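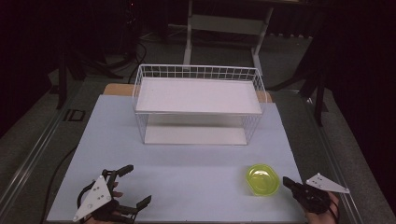 White wire rack with the small bowl in front, on the pale board.

Matero two-level wire rack: review

I bought the Matero in September to sort out a kitchen in a rented flat in Nindside, where the worktop is short and the only wall cupboard is over the fridge. I have used it every day since for plates, mugs and whatever was left to drain overnight. My score is at the end.

First, the range. Matero sell three racks that look much alike on the website. The one reviewed is the middle size, 47 cm long. The smaller one is meant for a bathroom shelf and the larger one needs more depth than most worktops can spare. Check the depth before the length. I measured the length with great care, then found the rack stuck out past the kettle and had to move the toaster.

Assembly

The rack comes flat in a plain box with a folded sheet of drawings and no words. The ends hook into the long side and the shelf panel drops in last. It took me 5 minutes the second time and a good deal longer the first, as I had one end upside down. No tools are needed. One hook was bent on arrival and I straightened it with pliers. The coating cracked a little at that point and I have put a dab of white enamel paint on it.

In use

The solid top shelf is the reason to buy this over a cheaper rack. Small glasses and egg cups stand straight on it, where on bare wire they lean or tip. The low fence stops things being pushed off the back. The drawback is that water has nowhere to go. If you put wet mugs upside down on the panel you will get rings of water under them, and they need wiping up. I now drain things below and only move them up when they are dry.

The lower level takes a stack of side plates or a row of cereal bowls. My dinner plates fit if they lie flat, but I have to slide the rack forward to get at the bottom ones. Pans are too heavy for it. With a cast iron frying pan on top the whole thing sways when you touch it.

Cleaning is dull. The wire grid collects crumbs and grease where the wires cross, and a cloth won't reach. An old toothbrush does the job. I do it on a Monday when the bins go out, and it hasn't stained so far.

Compared with the others

Before this I had the Baller single-tier rack, which is sturdier and has thicker wire, but it gives you no extra space above. If you only want to drain dishes, buy the Baller. I also tried the Pascu stacking shelf. It holds more weight than the Matero and looks smarter, though its feet left marks on the worktop and it has no edge at the back. I sent it back.

The shop where I bought mine shows 2,188 reviews, and nearly all the complaints are about bent hooks. Mine matches that. They did offer me a new end piece, which I didn't take up.

Score: 81 out of 100. I took marks off for the bent hook, the pooling water and the sway. I would buy the same size again, and I'd put a folded tea towel under it from the first day to stop it sliding.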